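Speaker notes: Getting breakfast back in the village hall
Razia Yousafzai, Flillbridge Breakfast Club

Slide 1. Say hello, thank Drita for the room. Mention the tea at the back. Twenty-minute talk, questions at the end please.

Slide 2. Leave up while people sit down.

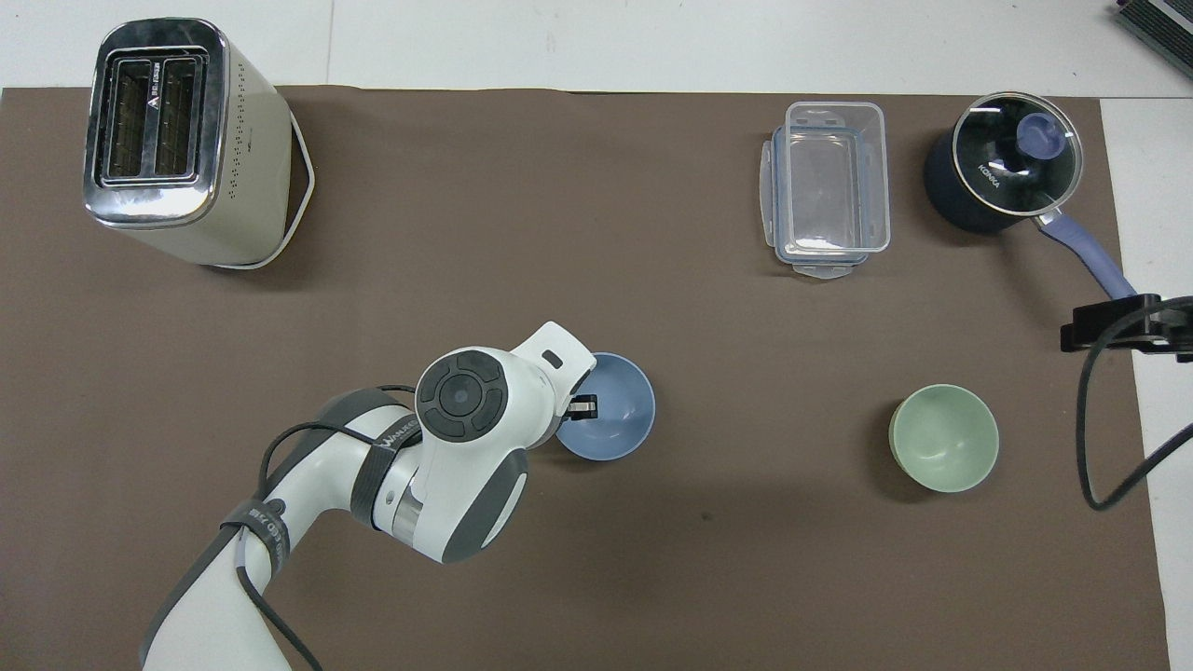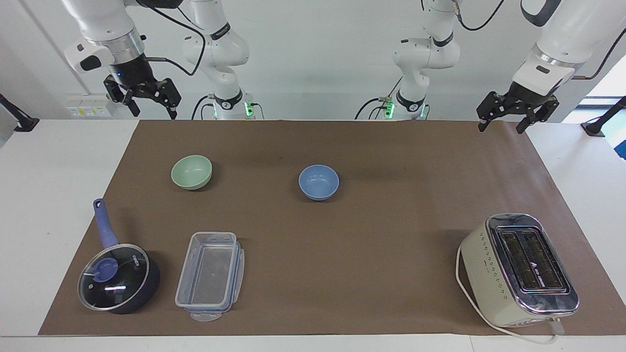 Kitchen things on covered tables. The toaster is in the first picture.

Slide 3. How we started. Seven of us, one morning a week, doors open at 8. No charge, a tin by the door. The first month we ran out of milk twice.

Slide 4. Numbers. 1321 breakfasts served in the first year, 3163 in the second. Pause here. Most of the rise came after the bus times changed in September and people had an hour to wait.

Slide 5. Money. Bread comes from Magaña at the end of the day before, at half price. Porridge oats we buy in sacks. The hall gives us the heating free until Easter. Biggest single cost is still eggs. If asked about grants: we have applied for two and got one.

Slide 6. Who comes. Older people on their own, parents after the school run, night shift from the depot. Tell the story about Crescencio and the crossword. Keep it short.

Slide 7. What went wrong. Tables too close together for pushchairs. Menu too long. We cut it to toast, porridge and boiled eggs and the queue got shorter.

Slide 8. Starting your own. Ring the council food safety team early. Ask the hall about sockets before you plan the menu. Sign-up sheet is with Maricruz by the door.

Questions. Finish by 11, the dance class needs the floor.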